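Kekthorpe Community Help > Home and Garden > Living rooms

Slipcover won't stay put and the cushions have taken over

Posted by Lollier, Thursday, March 12, 2026

Hello all, hoping someone can help before I lose patience and go back to bare upholstery. We've got a long light-blue sofa and I bought a pale blue cover for it in December, the loose throw-over sort, and it rumples the minute anyone so much as looks at it. I tuck it in at breakfast and by teatime it's creeping forward again.

Then there are the cushions. I love them, I do, but I've got a mustard one, a big black-and-white check with little red pom-poms on the corners, navy stripes, a white one with navy stripes going the other way, a yellow and white bolster and another stripy one in mustard and gold down the far end. My sister reckons it looks like a market stall! The coffee table doesn't help either, as the magazines always end up fanned out along the far edge and someone's crisps or water get left next to them.
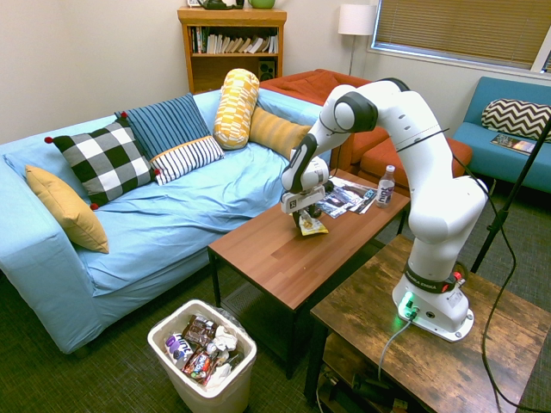
Bastos
Too many patterns fighting each other, I'd say. Keep the mustard, the navy stripe and the big check, put the rest in a cupboard and swap them over when you get bored. I did that with mine and the room felt twice the size. As for the cover, get some foam pipe lagging from the DIY shop, cut it to the depth of the seat and shove it right down the gap at the back and sides, over the top of the fabric. It grips really well. Mine has been in for 7 months, with 2 big dogs on it every evening, and I only re-tuck it when I hoover.

Natudville
Just buy a stretchy one. Loose ones never stay.

kettle_on_again
I wouldn't get rid of any cushions, I like a full sofa! But I'd move them about a bit. Try the big check at the back in one corner with the small white stripy one in front, then the bolster and the mustard and gold at the opposite end, and leave the middle clear so people can sit down without having to hold one on their lap. Wash the cover before you try the pipe lagging trick, by the way (cool, and check the label). Mine was slippery when it was new and got a lot better after a couple of goes. For the magazines I use a shallow basket on the floor beside the sofa, and when it's full the bottom ones go in the recycling, read or not.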